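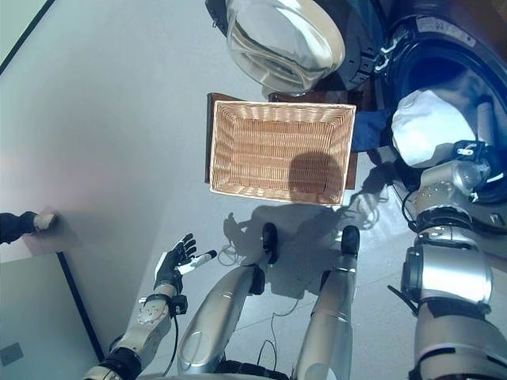
Front loader with door open, wicker basket on the board.

9/6/18
Reading time: 2 min

Hard water trial, Kollum supply. Continues the December sheet.

Purpose: find out whether scale on the heater is what lengthens the heating stage, or whether the inlet valve is to blame. Kollum water is hard enough to leave a crust in the kettle within a week. Graltholm water isn't, and the same model there heats in normal time.

Heater out at 09:30. Scale over the full length, thickest at the bend, flaking off at the terminals. Resistance cold 26 ohm, so the element is electrically fine. Sensor pocket packed solid. Scraped it with a plastic pick and kept the debris in a labelled bag.

Soaked the element in citric acid solution, 78 g to the litre, warm. Fizzing stopped well before lunch. Second soak in fresh solution to clear the bend. Rinsed, dried, refitted with the old seal. Seal has taken a set and wants replacing, none in the drawer.

Timed an empty cotton cycle afterwards. Heating stage down by two minutes on the December figure. Less than I expected. The sensor pocket may account for most of it, as the controller was reading low and holding the heater on. Should have cleaned the pocket first and timed that separately. Do it in that order on the Graltholm machine.

Inlet valve: filter clear, flow normal at both settings. Ruled out.

Furtado softener cartridge is rated for 3,000 litres. Meter stood at 4,000 when I took it off, so it was spent and the later December readings are no use. Struck through on the sheet.

To do: order seal and cartridge. Repeat with a full load. Ask Romosance for their hardness strips, ours are out of date.

Recent entries
Drain pump noise, second look
Door seal mould, three cleaners compared
Kettle scale by weight, Kollum and Graltholm
Spin balance on a suspended floor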